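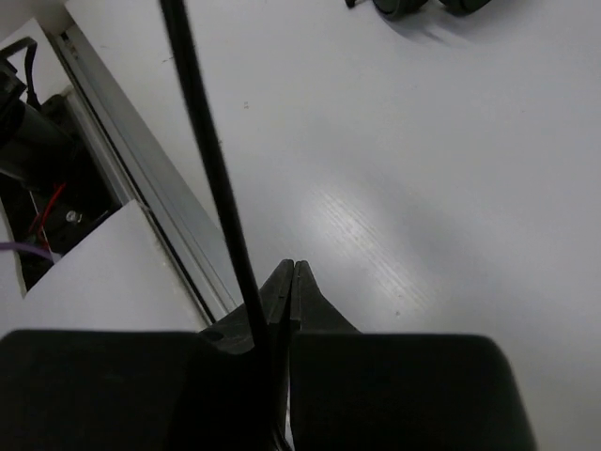

Erkside Bench Gallery: Recording Grasp Examples

Nollach is a small grasping project run from the Erkside workshop. We record a person guiding the arm through a short task, store the wrist camera view together with the joint readings, and train a policy on the result. The current set holds 1349 accepted episodes. The gallery page is for people joining the project who need to know what a usable recording looks like before they sit down at the bench.

Maintained by Nerea Barroso. Comments on the notes go to her.

Start pose

Fingers closed or close to it, tabletop filling most of the wrist view, no target object in reach. Each episode opens from a pose like this one, held for 2 seconds before the operator moves.

The dark fingertips read clearly against the white top. A policy trained on wrist images uses the fingertips as a fixed reference, so they have to be in view from the first image to the last.

Light on the surface: there is a bright reflected patch just beyond the right fingertip, with gray shading beside it. We keep recordings with glare in them. Held-out tests on the Soler split were worse when we filtered them out, probably because the arm meets the same glare at run time.

The long black cable crosses the view from the top edge down to the gripper. Its position is checked at the start of every batch. If it hangs across the gap between the tips during a grasp, the episode is rejected.

The aluminum rail and the open recess beside it, with its red and purple wires, stay in the recording uncropped. Cropping was tried in August and dropped — the rail edge turned out to be a useful cue for how far left the wrist has traveled.

Recording settings

Images are saved at 30 per second. Joint angles and finger opening are saved on the same clock. Exposure is locked before the first episode of a batch and left alone until the batch ends.

Operators work in batches of 40 episodes and then change over. Longer batches gave us hurried approaches near the end, and the policy picked those up.

Accept or reject

Accept: one clean approach, one closure, one release, return to start pose. A slow approach is fine. A single correction on the way down is fine and should be left in.

Reject: clock drift between camera and joints, a hand in the wrist view after the hold, a start pose with the fingers wide open.

Mark for review: anything where the object shifts before contact. Ultatley, the labeling tool, has a separate key for it. Write a short note with the mark — "moved" by itself has been hard to sort later.

File names and labels

Use the batch number, then the operator initials, then the episode number. Labels are added the same day by someone other than the operator. Old Nollach batches with the two-letter prefix are still valid and do not need renaming.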